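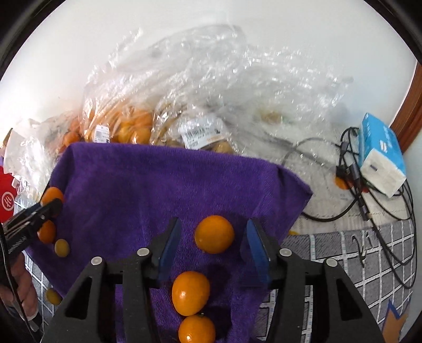 PRESS RELEASE — for immediate use

Triretti adds Palville to its small ship programme, sailings from April

Small ship cruise line Triretti is to call at Palville for the first time next spring, with new seven-night round trips from Rastberg. Bookings open this month, online and through travel agents.

The new route takes in Palville, the island of Ko and two nights in the old harbour at Rastberg. It will be sailed by the Triretti Ko, which carries 380 guests and is small enough to tie up at the town quay. No tenders, no coach from the container port. Guests walk down the gangway and are on the front in a few minutes.

Palville has asked for smaller ships for a while now. The harbour authority finished work on the inner quay last autumn and has set a limit of 500 cruise visitors ashore at any one time. Triretti's ship falls well inside that, and the line has agreed to stay until 11pm on each call so guests can have dinner in town.

"We get asked for longer stops more than anything else," said a Triretti spokesperson. "People are fed up with being back on board by four. A late evening in Palville is what this route is built on, and we've kept the sea days down to one so there's time for it."

What's included

All meals on board, with house wine, beer and soft drinks at lunch and dinner. Tips. Wifi (basic, fine for messages, less so for films). Transfers between Rastberg airport and the ship on embarkation day and the last morning. One guided walk in each port, in groups of no more than 20.

Not included: travel insurance, flights, spa treatments, and the longer excursions. These last can be booked before sailing or at the desk on deck 3, subject to space.

Ashore

Excursions in Palville include a morning at the covered market followed by a cookery class, a half-day coastal walk (some steep bits, proper shoes please) and an evening boat trip round the headland. On Ko there is cycling, a swim stop and a visit to the lighthouse, which has only recently been opened to visitors. Rastberg gets the longest list as the ship is there overnight at both ends of the trip — full details are in the new brochure.

Cabins

The ship has been refitted over the winter. New matresses throughout, better reading lights, more sockets by the bed. There are 47 balcony cabins, up from the previous layout, and a small number of singles on deck 4 with no supplement to pay. Singles sold out early on last year's sailings, so agents are advised to get in quickly. Four cabins are adapted for wheelchair users, all near the midships lift.

Dates and booking

Sailings run weekly from April to the end of June, then again in September and October. No July or August departures on this route. Anyone who has sailed with Triretti before can book 3 days ahead of general sale, using the membership number on their last invoice.

Deposits are held at last years level. Balance due ten weeks before departure.

Notes to editors

Brochures, deck plans and port maps available from the Triretti press office on request. A limited number of press places are being held on the first sailing, requests by email please, with publication and proposed run date.

ENDS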